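How do I oil a raw wood shelf without making it sticky?

posted 25th February in Wood and Furniture

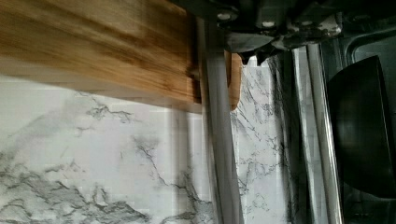 The board, light brown with darker streaks in the grain.

Hello everybody. English is my third language, so please excuse me if some word is wrong.

I moved in September to a small apartment and I am making a wall shelf for my kitchen. It will carry jars with rice and lentils, a few cups, and probably a bottle of cooking oil. The wood has no finish on it. The man at the shop told me it is pine, but he said it in a way that I did not fully believe him.

I want to use oil and not varnish, for the reason that I like to feel the wood under my hand. I bought a can of Hileo hardening oil, 700 ml. Before touching the shelf I made a test on a leftover piece. I put the oil with a brush, quite generous, and left it overnight. In the morning it was sticky like honey. After four days it was still sticky, and dust was already living in it.

The text on the can is very short. It says "apply thin, remove excess," but it does not say how thin is thin, or how long I should wait before I remove. So my questions are these:

Did I put too much, or is the oil bad?
How fine should I sand before the oil?
Can I save the test piece, or must I throw it away?
The kitchen has one small window and in winter I keep it closed. Is this a problem?

I will be very grateful for any advice.

Brirkalel

Phetsri

You put too much. I made the same mistake with a table and I had to live with it for a whole summer, so I can tell you what I learned.

An oil of this kind needs air to become hard. When the layer is thick, the top makes a skin and under the skin it stays soft. You should think of it as feeding the wood and then taking away everything the wood did not eat. Put the oil with a cloth, a small amount, and rub it along the grain. Wait fifteen or twenty minutes. Then take a clean dry cloth and wipe the complete surface until it looks almost like you did nothing. If you can still see a wet shine, wipe again. Next day you can do the second coat in the same way, but only if the first one feels dry to the hand. For a shelf, two coats are enough. I would do a third one only on the top side, where the jars will stand.

For sanding, begin with 120 and finish with 180. Some people go to 320 or even more, but very smooth wood takes less oil, and then more of it remains on the surface. Always sand in the direction of the grain. After sanding, remove the dust with a vacuum and then with a cloth that is only a little damp. Let the board dry before you open the can.

Do not forget the ends of the board. They drink much more than the faces, so give them oil, look again after five minutes, and give more if they look dull. Do the underside too. If only one side is oiled, a wide board can bend with time.

The test piece you can save. Rub it with fresh oil and a rough cloth, the new oil will soften the old one, and then wipe everything off. If this does not help, use a little mineral spirits on the cloth, let it dry well, and sand again.

About the window: please open it while you work and for some hours after. Cold air makes the drying slower, but closed air makes it slower too, and the smell is not nice for sleeping.

One more thing, and it is the important one. Cloths with this type of oil can become hot by themselves and start a fire when they are in a pile. Do not throw them in the trash in a ball. Spread them flat outside, in one layer, until they are hard, or keep them under water in a metal can with a lid.

Arkari

just use varnish, kitchen shelves get greasy anyway. mine has been up for years and i wipe it with dish soap

Brirkalel

Thank you both. I tried the advice of Phetsri on the test piece. Fresh oil alone did not soften it enough, but with the mineral spirits the sticky layer came off in one evening. I sanded it to 180 and oiled it again with a cloth, very thin this time. After one night it is dry to touch, only a little bit of smell.

Arkari, I understand your point about the grease, and maybe for the part next to the stove you are right. I will try the oil first, and if it looks terrible after one year I will sand it and think about varnish.

The cloths are now on the balcony, flat on the tiles. I still have to decide about the brackets, but I will open another topic for that.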